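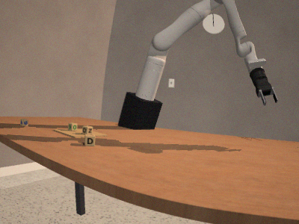 Before a new version of Hustix goes out to anyone's factory floor, it has to stack blocks. The blocks have letters on them, the table has a wood-grain top, and all of it exists only in a simulator running on a server in Oltness. A full pass takes one night. If the score drops, the release waits.

Hustix is planning software for robot arms. It takes in a guess about where things are and works out how the arm should move to reach them without hitting anything. Gerrit Aerts, who started the project and still writes a good share of the code, says most of the work now goes into the testing.

"Writing a planner takes a few months," he says. "Finding out where it breaks takes years."

The nightly run has 657 scenes. Each one sets up the same arm on its pedestal, a table, a flat square mat and a few letter cubes. Then it changes things. The cubes move and turn. The light comes from another side and throws hard shadows over the tabletop. The camera drops low, so that one cube partly hides the next. In each scene the arm is told to pick up a named letter and put it somewhere else.

Letters were chosen for a practical reason. With plain cubes, a vision system can mix up two objects and still get the job done by luck. With letters, the log shows which cube the software thought it was looking at. Aerts points to the early results, when the program did well on cubes that faced the camera and badly on cubes seen from a corner, with a different character on each side.

"It would see an O on one face and a Z on the other and decide there were two cubes," he says. "Then it planned a path around a cube that wasn't there."

The fix was to stop asking for one answer. Perception now passes the planner several guesses, each with a score, and the planner picks a motion that holds up under most of them. When the guesses disagree too much, the arm waits over a clear part of the table and asks for another view. That change cut the nightly failures from 324 to 70.

It also made the planner slower. A move that used to be ready almost at once can now take 22 milliseconds longer, and some users noticed. Van Damme, a packaging firm that runs Hustix on two lines, asked for a switch to turn the extra guesses off where parts always arrive in the same spot. The switch went in last October.

Simulation has limits, and Aerts is quick to list them. Contact is the big one. A simulated finger closing on a simulated cube doesn't slip the way rubber slips on dusty cardboard. For that the team depends on Gestano, a small test lab that repeats a sample of the scenes on real hardware and sends back the logs. When the two sets of results don't match, the simulator gets changed first and the planner second.

The 70 failures that remain are kept in their own folder. Most involve a cube at the far edge of the table, where the letter is only a few pixels tall. Aerts goes through them in the morning, one at a time, before he opens his mail.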